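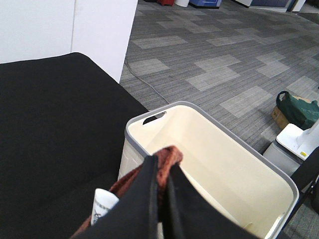
A reader in Mudgway wrote in to tell me that a laundry basket is a thing for carrying clothes to the machine and back, period, and that if I keep leaving mine in the living room I'm basically inviting my family to throw their junk in it. She'd read my June column, the one where I mentioned (in passing, I thought!) that our basket lives next to the couch most of the week. She had a lot of feelings about that. So do I, so let's go.

First of all, yes, they throw their junk in it. I want them to. A basket in the room where people take things off and put things down catches a sock or a dish towel or the blanket that slid onto the floor during the movie. A basket upstairs behind the bathroom door catches nothing except what you personally carry up there, and guess who does the carrying. I did it for 15 years in our old place in Prirska and I can tell you exactly what I got out of it, a bad knee and a lifelong dislike of that staircase.

I grew up in a hamper house. My mother's hamper was wicker with a lid and a cloth liner that tied on with ribbons, and it stood in the upstairs hall like a piece of church furniture. You did not leave clothes anywhere but in that hamper. And you know what the lid did? It made a shelf. Every single person in my family set their towel on top of the lid, because lifting it took a second hand and you were holding a towel with the first one. My mother would come along and lift the lid and put the towel in, maybe a thousand times a year, sighing, and never once did she consider taking the lid off. I took the lid off mine the week I moved out. Best decision I made at that age, and I include the haircut.

So I'm a plain open basket person. Plastic, light color, handles you can get your fingers through. I know the light color is controversial. A friend's argument is that a pale basket shows every mark, and she's right, mine has a smear or two from things that went through with some jeans. But I can see into it! I drop a brown towel in a cream basket and I know there's a brown towel in there. With the navy canvas one I had before, I'd reach in on wash day and find a black sock that had been riding around in the bottom for who knows how long, through load after load, like a stowaway.

That canvas one, by the way, was from Osero and cost me way more than a bag with two sticks in it should. It folded flat. That was the whole pitch, that it folded flat. When do you have a laundry basket with nothing in it long enough to fold it flat? I think I folded it twice, both times to show somebody that it folded.

Now, the paper. This is where my Mudgway reader has me a little bit, because she asked, kind of smugly, what happens when somebody's receipts end up in the wash. Well, they end up in the wash. We've all done the load where you open the door and everything you own is covered in tiny white crumbs, and you stand out on the porch shaking a black sweater and getting nowhere. I had one last winter from a single tissue. One! But I don't think that's the basket's fault or the couch's fault. Paper gets into laundry because it's in pockets and folded into towels and stuck to the fuzzy side of things, and it would get in there just the same if the hamper were upstairs with a ribbon on it.

What helps (and I'm only reporting what goes on in my own house) is that I put things in the basket by the handful instead of by the armload. I pick up one towel, I give it a flap, and whatever was hiding in it lands on the couch where I can see it. Movie stub, candy wrapper, the instructions to something. Then the towel goes in. It takes no time. The armload method, where you scoop up the whole pile off the couch against your chest and dump it, is how I washed a library card, a full pack of gum, and the warranty slip for our Lornik kettle, which then of course quit.

And towels deserve the flap anyway. A towel that goes in twisted comes out twisted, at least in my machine, and then the middle of it is still damp when everything else is dry. My husband doesn't believe this. He's a baller-upper, he balls everything up and shoots it from across the room, and I've stopped fighting about it because the truth is that a balled-up towel in the basket beats a beautifully flat one on the bathroom floor. I just unroll it later. I've decided that unrolling is my hobby.

There's a bigger thing under all this that I've been chewing on. We get sold this picture of a house where you can't see any of the work. The hamper's in a cabinet, the cabinet matches the wall, the dirty clothes go in a slot and I suppose drop into another dimension. I toured one of those model homes out past Mudgway once and the laundry was behind a door that looked like a bookcase. It was gorgeous. I kept thinking, who is going to put a wet swimsuit in the bookcase? No kid alive. There'd be a wet swimsuit on the floor in front of the bookcase, forever.

When the basket is out, everybody knows where we stand. It's half full, so there's no rush. It's heaped up, so somebody (anybody!) could run a load. I've had teenagers start the washer without being asked, twice now, purely on the strength of not being able to walk to the couch. You will never get that from a cabinet. And company can see it, sure, but company has laundry too. My sister-in-law came over, sat right down next to it and started matching socks while we talked, and it was one of the nicest afternoons we've had together.

My reader signed off by saying she'd be happy to send me the name of a good hamper with a lid. That's kind of her. I already have somewhere to set down a towel, though, it's called the arm of the couch, and I'm trying to get people to quit using that one too.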